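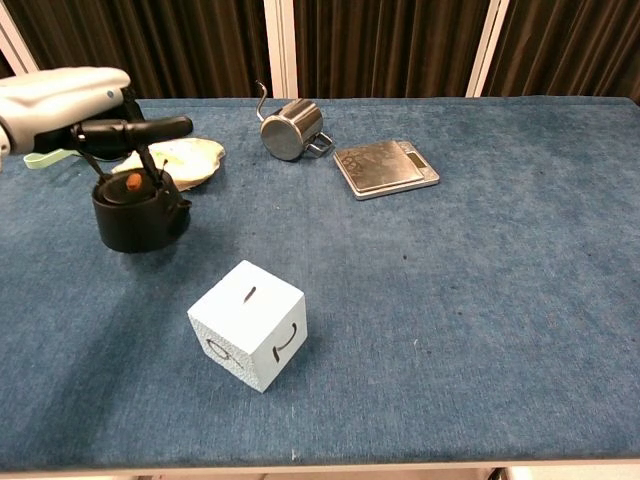
Black teapot and yellow cloth on the blue-carpeted table, brown curtain behind.

To the list,

Replying to Perrine's points in order, with her text quoted.

> On Sunday, Perrine Barbier wrote:
>
> I have the draft layout for the Filside table. Three things I would like settled before October.
>
> 1. The carpet top. It has gone light in patches and there are scuffs. Do we replace it or leave it? The Alau offcut is still rolled up in the store.
>
> 2. The teapot. The sheet gives a clear space of 300 x 300 mm per object. Is that measured from the body or from the tip of the spout?
>
> 3. The cloth. It is on the list as "cloth, yellow" with no instruction for how it should lie. I had it folded in four. Flerkeck had it bunched up. Both can't be right.
>
> Perrine

**1. Carpet**

Leave it. The lighter patches and scuffs are wear in the surface and don't affect how anything stands. The dark specks are a separate matter. Go over the top with a stiff brush, along the length of the table, then vacuum with the bare nozzle. Whatever is still there after two passes can stay.

I measured the Alau offcut last week. It is 548 mm at the narrow end, so it won't cover the top in one piece. A join is worse than a worn patch, as the teapot rocks if its base sits across one. Please keep the offcut for the side shelf.

**2. Teapot**

Measure from the outermost point, spout included. The 300 mm square is a footprint, and the spout is part of the footprint even though it doesn't touch the table. In practice this puts the body a little off centre in its square, toward the side away from the spout. That is correct and doesn't need adjusting.

Spout to the right as seen from the front edge. The older Sakai sheet had it to the left, and a few people are still working from that version. If your sheet has a page headed "Left-hand pouring", recycle it.

The lid goes on flat, with the orange-brown knob upright. Check that the lid is seated by turning it a quarter turn each way. If it grates, there is grit on the rim. Wipe with a dry cloth only. The matte black finish marks easily and the marks show under the overhead lights, so please don't use the kitchen spray on it.

Item number on the new list is 276. The old number should be struck out on the store card.

**3. Cloth**

Bunched. I can see why Perrine folded it, but the layout calls for the cloth to lie loose in a low mound behind the teapot, partly hidden by it from the front. Drop it from hand height, press it once with the palm and leave it alone. The folds will be different each time. There is no need to match them to an earlier set-up.

I will change the list entry to "cloth, pale yellow, bunched, behind teapot".

Wash it separately at 30. It came back from the last mixed load with blue fluff on it, which took longer to pick off than the wash did.

**4. Curtain (not raised, but related)**

Close the brown curtain fully before placing anything. The pleats should hang straight down behind the far edge of the table. If the table is pushed back too hard, it catches the fabric and the pleats pull sideways. Leave a finger's width.

The white posts stay where they are. Somebody asked off list whether they could be covered to match the curtain. They could, but I would sooner not have more fabric to launder.

Still open: storage for the teapot between set-ups. Filside has offered a shelf with a door. I would like the inside depth before we agree to it.

Corrections to the list by Sunday, please, so the revised sheet can go out in one version.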